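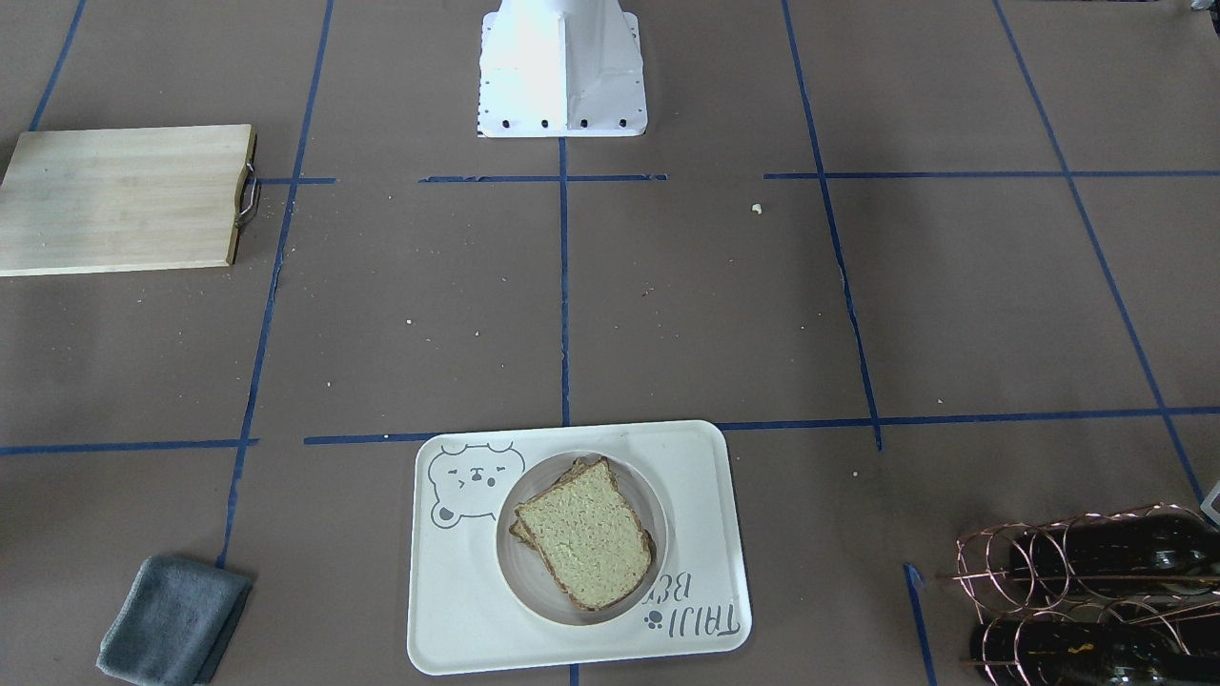 I have been reading about colour zoning for three weeks now and I am still not sure it's a real thing. For anyone lucky enough to have missed it, the idea is that you take one ordinary room, usually a kitchen-diner or a living room with a desk in it, and you paint blocks of colour on the walls and floor so that each bit of the room "reads" as a separate place. A rectangle of terracotta behind the desk is the office. A green arch is the reading corner. To plan it you're told to mark the room out first, and the picture gives you the general flavour: brown paper, blue tape, a grid of sorts with gaps in one of the lines. I've had much the same thing all over my dining room floor since April.

Our room is long and thin, with the window at one end and the door to the hall at the other. It has to hold a table, a sofa, a desk and a lot of books. Every article I've read says a room like this is "crying out" for zones. I've lived in it for years and never heard a peep.

Still, I got as far as asking for prices. Blackwood, the decorators who did our stairs, said they would paint whatever shapes I liked provided I drew the shapes myself. Fair enough. An online design service called Drusonar wanted 200 pounds for what they call a zoning plan, delivered as a PDF, with no visit. I asked how they would deal with the chimney breast, which is not quite square to anything, and was told the plan would be "responsive to the architecture". I didn't buy the plan.
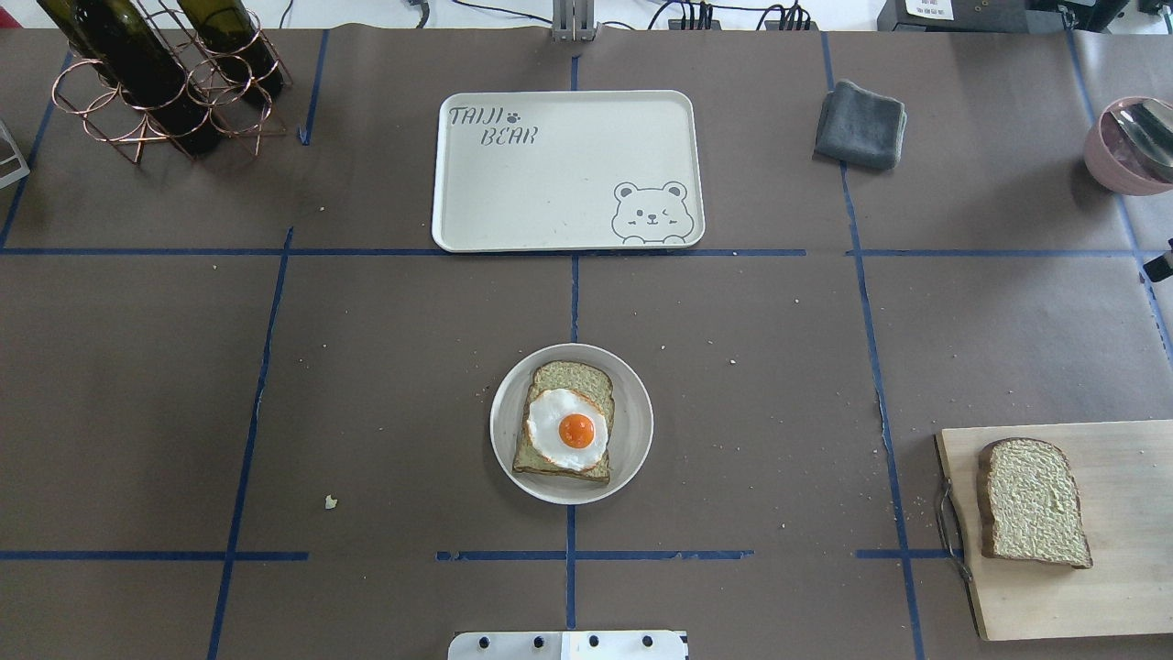
4 min read

What bothers me is how little of the advice mentions light. Our window end gets the morning sun and the hall end gets next to nothing, so a single tin of paint already looks like two colours depending on where you stand. If I put a darker block at the dim end, I'll have a dark block in a dark place. The showroom at Vinstead has a mocked-up zoned living room which does look lovely, and it has spotlights pointing at every wall. I counted on seeing it with the lights off and they wouldn't do it. The girl on the desk was very nice about it.

Then there's the furniture. A painted zone fixes your desk to a spot. I move our sofa at least twice a year, usually in a temper, and I can't see myself repainting an arch each time. The Nusum brochure (they sell the paint, so bear that in mind) says zones "grow with your family". They don't say how. Presumably with more Nusum.

I did try it cheaply. I bought four sample pots, painted the backs of some lining paper, and stuck the sheets up where the zones would go. Two went behind the desk, one by the bookcase and one low down beside the table. Results as follows.

The desk block, a sort of dusty pink, was better than I expected. It made the desk look like it was meant to be there, and I stopped noticing the cables.

The bookcase one was a waste of time. Books are already every colour going. You can't see the wall for them.

The one by the table was a deep blue that turned black by teatime and made the whole corner look damp. I had it down before supper.

I'll also say that tape on old floorboards is a menace. The outline of the "dining zone" has lifted twice, and it took some varnish with it by the skirting. If you're going to do this, put paper down first and tape the paper. I wish I'd read that somewhere before I started instead of working it out on my knees.
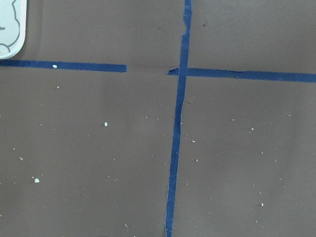
Tape on a brown-grey surface. Check how it peels before you commit.

So where am I? I'm told a full job, with the walls, the floor section and a bit of joinery to "anchor" the desk, would come to 3000 pounds, and for that I could have a very good rug, a decent lamp for the dim end and most of a new sofa. A rug is a zone, if you must have zones. It also rolls up.

I'm going to have the pink behind the desk, one wall, straight edges, no arch. The rest is staying the off-white it has always been. Blackwood can fit it in after the summer, or I may do it myself, as the pot is only 80 pence more than the one I bought for the bathroom and that came out all right apart from behind the radiator.

If anyone has zoned a north-facing room and still likes it a few years on, I would like to hear from you. Photos taken in winter, please, and without the lamps on.

Posted May 7, 2023 in Living room, Paint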